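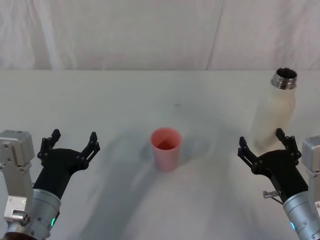

## Cleaning an insulated bottle and a plastic cup

Take the cap off the bottle before anything else and wash it separately.

1. Rinse the bottle with warm water and empty it.
2. Add 6 g of baking soda, then fill to the base of the neck with hot tap water. Leave the cap off.
3. Let it stand for 20 minutes. Scrub the inside with a long brush and rinse twice.
4. Clean the screw threads with a small brush – residue collects in the grooves. Turn the bottle as you go.
5. Wash the cup by hand with dish soap and a soft sponge. Scouring pads scratch plastic.
6. Dry both upside down on a rack overnight.

For coffee stains, repeat step 2 with a longer soak. Do not use bleach on the metal neck.

Store the bottle uncapped. Check the cap seal every July and replace it if it has gone stiff.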